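Search this book Enter a word or page

Chapter 10
Joints, Motors and Messages: A Morning at Trukgate

Filed under: Machines that move > Class visits

The best way to meet a robot is to stand close enough to hear it. One Wednesday in September, a class from Skolldale took the early bus to the Trukgate workshop, where Corentin Barbier runs an open day for schools. They expected big orange machines behind fences. They got a small grey arm on a table, and within minutes everyone was leaning in!

The arm at Trukgate is called Tanguy, and it is a wonderful thing to learn from because so little of it is covered up. You can follow a cable with your finger, find the motor it feeds, and work out which joint that motor turns.

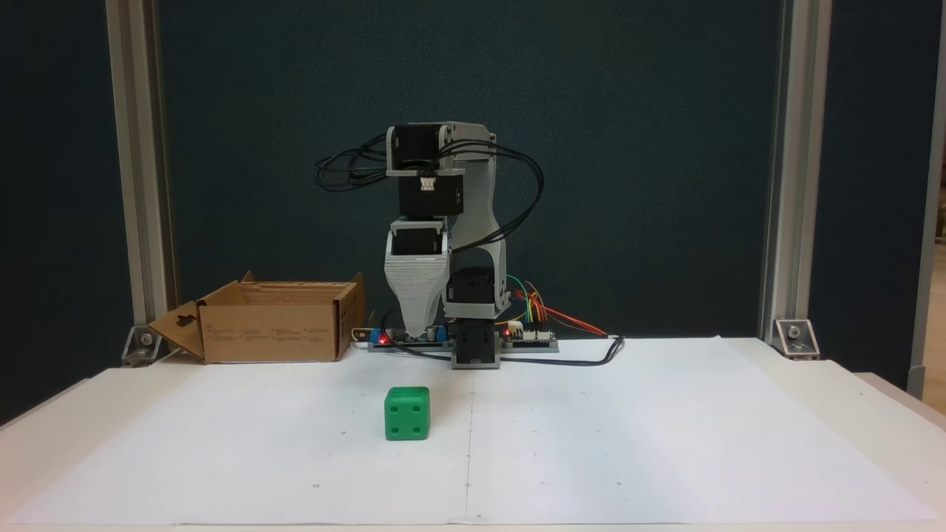 Corentin began with a question. If you want to reach a cup on a shelf, which parts of your body have to move? The class tried it slowly – shoulder first, then elbow, then wrist – and found that each part had to wait for, or make up for, the others. A robot arm has the same problem. Every joint needs its own instruction, and the instructions must fit together.

In this chapter those instructions are called a pose. A pose is simply a list of angles, one for each joint. Change one angle and the tip of the arm ends up somewhere new. The program the class used, Stusia, lets you type in a pose and send it to the arm. One pupil asked for 162 degrees at the shoulder and had to think hard about where the tip would go before pressing the key. 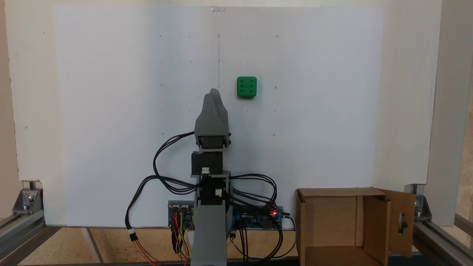

Fig. 10.2 The arm and its wiring, with a green cube near the gripper.

Before you read on, try this with a partner. One of you is the arm and keeps both eyes shut. The other gives orders one joint at a time: "elbow, bend a little", "wrist, turn left". Aim for a pencil on the desk. Write down every order, including the bad ones – you will need the list in Section 2.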